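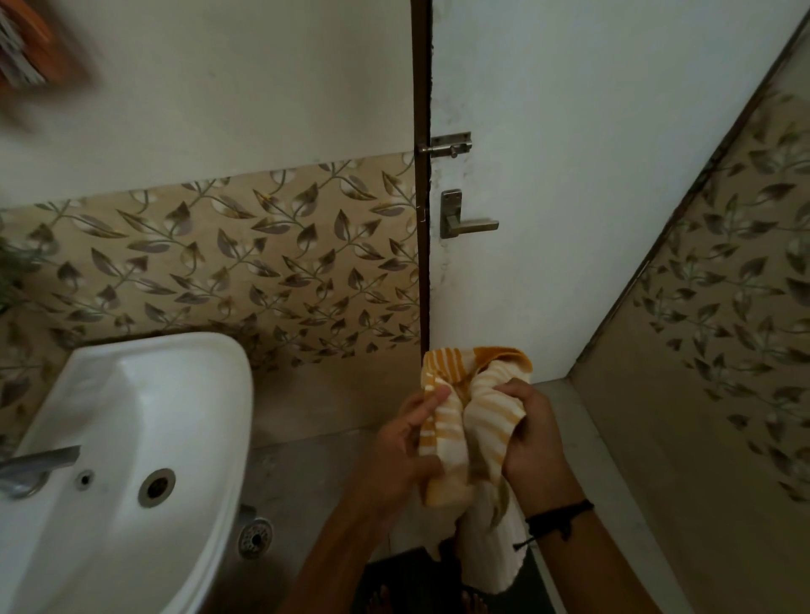 공용 세면실 수건 및 세면용품 관리 기준에 관한 의견 수렴

작성자: 생활지원팀
3/30/19
Shehata 생활관 입주자 여러분께 안내드립니다. 4월부터 공용 수건의 교체 주기를 8일에서 12일로 조정하는 방안을 검토하고 있습니다. 개인 세면용품은 사용 후 각 호실로 가져가시는 것을 원칙으로 합니다. 의견은 본 게시글에 답글로 남겨 주시기 바랍니다.

답글 1 / sovell_89
교체 주기 연장에 반대합니다. 2층 세면실은 환기가 원활하지 않아 장마철에는 수건에서 냄새가 나는 일이 잦습니다. 주기를 연장하려면 건조대 증설이 선행되어야 한다고 판단합니다.

답글 2 / 마흐무드 사미르(Mahmoud Samir)
윗글의 취지에는 공감하나 결론에는 동의하기 어렵습니다. 잦은 세탁으로 수건이 빨리 해지고 있으며, 그 비용은 관리비에 반영됩니다. 사용 후 물기를 충분히 짜서 펼쳐 너는 것만으로도 상당 부분 개선될 것입니다.

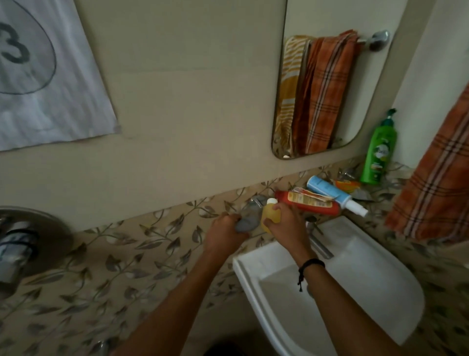
세면용품 회수 원칙에 대해서는 재고를 요청드립니다. 야간 근무자는 하루에도 여러 차례 세면실을 이용하므로, 매번 용품을 들고 이동하는 것은 현실적이지 않습니다. 호실별 보관함 설치를 제안합니다.

답글 3 / zevov
보관함 설치에는 찬성하지 않습니다. Drerbridge 별관에서 동일한 방식을 시행하였으나, 주인을 알 수 없는 용품이 쌓여 결국 철거한 바 있습니다. 다만 선반에 이름을 표기하여 두는 방식이라면 수용할 수 있습니다.

답글 4 / sovell_89
이름 표기 방식에는 이의가 없습니다. 수건 주기에 관한 기존 의견은 유지합니다.

답글 5 / 생활지원팀
주신 의견을 확인하였습니다. 건조대 증설은 견적을 받은 후 별도로 공지하겠으며, 그때까지 현행 8일 주기를 유지합니다. 이름 표기 방식은 4월 16일부터 시범 적용할 예정입니다. 추가 의견은 계속 접수합니다.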